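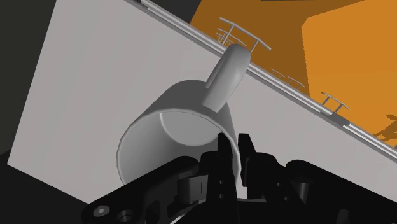
Prüfliste vor der Bestellung: Greifarm für die Spülküche, Standort Carnitness

Ausgefüllt von Lies Hoekstra, durchgesehen von Gerrit Segers. Stand Juni.

Liebe Kolleginnen und Kollegen, ich habe mir erlaubt, unter jeden Punkt ein paar Worte mehr zu schreiben, als das Formular eigentlich vorsieht. Beim letzten Kauf standen am Ende nur Häkchen auf dem Blatt, und ein halbes Jahr später wusste keiner mehr, was damit gemeint war. Wer wenig Zeit hat, liest bitte wenigstens die Punkte 2, 4 und 7.

1. Aufgabe beschrieben und abgegrenzt
Erfüllt.
Kommentar: Der Arm soll Becher und Tassen aufnehmen, drehen und abstellen, sonst erst einmal nichts. Teller und Besteck kommen frühestens im zweiten Jahr dazu, auch wenn Roel schon mit leuchtenden Augen davon spricht (ich verstehe ihn ja!).

2. Greifer für das Geschirr geeignet
Teilweise erfüllt.
Kommentar: In der Simulation hält der schwarze Greifer einen weißen Becher von unten, die Öffnung schräg nach unten gekippt, und die Finger liegen am Rand an. Genau dieser Rand macht mir Sorgen, denn unsere Becher sind dort am empfindlichsten. Bitte bei Dierckx weiche Fingerauflagen mit anfragen, und zwar als eigene Position im Angebot, damit wir den Preis sehen.

3. Henkel berücksichtigt
Offen.
Kommentar: Der Henkel steht bei dieser Haltung nach rechts oben weg. Das ist hübsch anzusehen, aber für unsere engen Körbe brauchen wir eine Aussage, wie viel Platz der Arm beim Absetzen benötigt. Roel Verbeke fragt nach.

4. Abstand zu Möbeln und Griffen
Offen, vor der Bestellung zu klären.
Kommentar: Im Modell sitzt eine ganze Reihe Bügelgriffe an der orangefarbenen Fläche hinter dem Becher. Bei uns ragen die Griffe an der Schrankzeile ebenfalls vor, und an so einem Bügel bleibt ein Gelenk schnell hängen. Ich habe zwei Wege in den Plan aufgenommen: Griffe gegen Griffmulden tauschen, das kostet uns 883 Euro, oder den Arbeitsbereich in der Steuerung begrenzen. Mir wäre der Tausch lieber, Gerrit die Begrenzung. Wir vertragen uns trotzdem.

5. Quetschstellen und Schutzabdeckung
Teilweise erfüllt.
Kommentar: Zwischen den Gliedern des Greifers gibt es Stellen, an denen man sich die Finger klemmen kann. Der Anbieter soll uns die Gefährdungsbeurteilung zum Greifer mitliefern. Eine Abdeckung für 781 Euro steht im Budget und bleibt dort auch stehen, bitte nicht wieder herausstreichen.

6. Not-Halt und Zugang
Erfüllt.
Kommentar: Ein Taster an der Tür, einer am Arbeitsplatz. Tincuța Anghel hat beide Positionen mit dem Küchenteam abgesprochen und dabei auch gleich den Weg für den Geschirrwagen frei gehalten. Danke dafür!

7. Folgekosten eingeplant
Teilweise erfüllt.
Kommentar: Für die jährliche Wartung sind 1.736 Euro angesetzt. Es fehlen noch Ersatzfinger und die Schulung für neue Leute, und gerade die Schulung wird gern vergessen - bei uns wechselt das Team nun einmal öfter als in Dullolgate. Das Vergleichsangebot von Vundero enthält sie, das von Dierckx bisher nicht.

8. Probebetrieb vereinbart
Offen.
Kommentar: Die Simulation ist eine gute Grundlage für das Gespräch, ersetzt aber keinen Versuch mit unserem eigenen Geschirr. Ich möchte 12 Arbeitstage Probebetrieb im Vertrag haben, mit nassen Bechern, mit angeschlagenen Bechern und mit den dickwandigen aus dem Besprechungsraum. Bruch in dieser Zeit geht zulasten des Anbieters.

9. Freigabe
Noch nicht erteilt.
Kommentar: Bongani Lekota unterschreibt, sobald die Punkte 3, 4 und 8 geklärt sind und für 2, 5 und 7 ein ergänztes Angebot vorliegt. Rückfragen bitte an mich, am liebsten vormittags vor 10 Uhr, danach stehe ich meistens selbst in der Küche.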